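Lindholm folding craft table, six months in
28 September 2020
Reviewed by Sheila Horrocks

I bought the Lindholm folding table back in March, when it became clear that my sewing, my husband's bills and everybody's dinner could not all go on living on the same piece of furniture. I had wanted a table of my own for years, and I'd been putting it off the way you put off a dentist's appointment, telling myself I would manage. Well, I managed until I found a pin in the mashed potatoes. That did it!

I looked at three. The Sedari was the cheapest and came up to my hip, which is fine if you like to stand and cut all day, and my back does not. The Skollach was a lovely thing, very solid, with drawers that closed with a little sigh, but it was 977 dollars before delivery and I could not look at myself in the mirror and spend that. The Lindholm was 109 dollars on sale, and my friend Dean Tunstall, who has owned one for his model trains longer than I have known him, told me to stop fussing and buy it. So I did.

Putting it together took me most of an afternoon, and I'll own that part of that was a long phone call with my sister in the middle of it. The instructions are all drawings, no words, and the drawing for the leg brackets shows them from underneath, so I had the first pair on backward. If the fold-out leaf won't lie flat when you first try it, that is what you've done, and you needn't call the company like I did. (The young woman who answered was very sweet about it.) The Allen key in the box is soft and started to round off before I was through. Use your own if you have one.

Now, the table itself. The top is a good size, big enough with both leaves up that I can lay out a whole quilt back if I fold it once, and with both leaves down it slides in behind the sofa and you would hardly know. It stands at just the height I like for sitting. I can get my knees under it, and so can my tall grandson, who borrowed it for his schoolwork all through spring and left it in better shape than I expected.

It will take a load, too. The leaflet says each leaf holds up to 50 pounds. I haven't put that to the test with a scale, but my old machine is cast iron and weighs what a small child weighs, and it has sat out on the left leaf since Easter with no sagging that I can see. There is a bit of a wobble when I sew fast. I folded some felt under one foot and that took care of most of it, and the rest I have decided is my floor.

What I don't care for is the finish. It is a pale, slightly chalky surface, and it drinks up anything you spill. I have one tea ring, one smear of fabric glue and a gray patch where the iron's water tank dripped, and none of them will come out with dish soap, baking soda or my own bad language. Dean says he keeps a cloth on his at all times, and I have come around to that. A plain cotton one is best. The wipeable kind slides about, and when you are trying to feed a long seam through and the whole landscape starts moving away from you, it is no fun at all.

A cloth also forgives a mess, and I am a messy worker. I have never in my life cleared a table before starting the next thing on it. 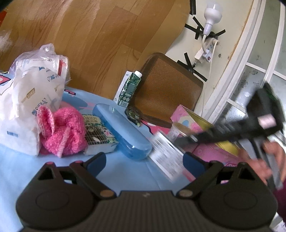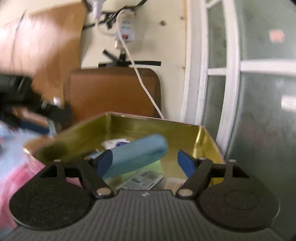 My other grumble is the casters. They are sold as locking, and 2 of the 4 do lock, but the other pair just think about it. I have asked Lindholm whether they sell replacements and was told they are looking into it, which they have been doing since summer. If yours is going on carpet you will never notice. On a wood floor, park the locking pair on the side you lean on, and you'll be all right.

The fabric bag that hangs off the end, for scraps and thread ends, is an extra from Stullari and fits as though it had been made for it. I was doubtful about paying for a bag, I have a closet full of bags, but this one clips on and stays put and I empty it maybe once a week. I would buy that again before I'd buy the table again, and I would buy the table again.

So that's four stars from me, with the missing one for the finish and those silly casters. If somebody gives you a Skollach, take it and say thank you. For the rest of us the Lindholm does very nicely, and mine has a half-pieced log cabin waiting on it right now, so I had better go and see to it before supper.

Related reviews
Sedari standing cutting table: tall, cheap, hard on the back
Stullari clip-on scrap bag, large and small
Three ironing mats for small rooms
Do you need a rolling thread cabinet?

Get our newsletter! New reviews and reader letters in your inbox every month. Enter your email address to sign up. You can unsubscribe at any time.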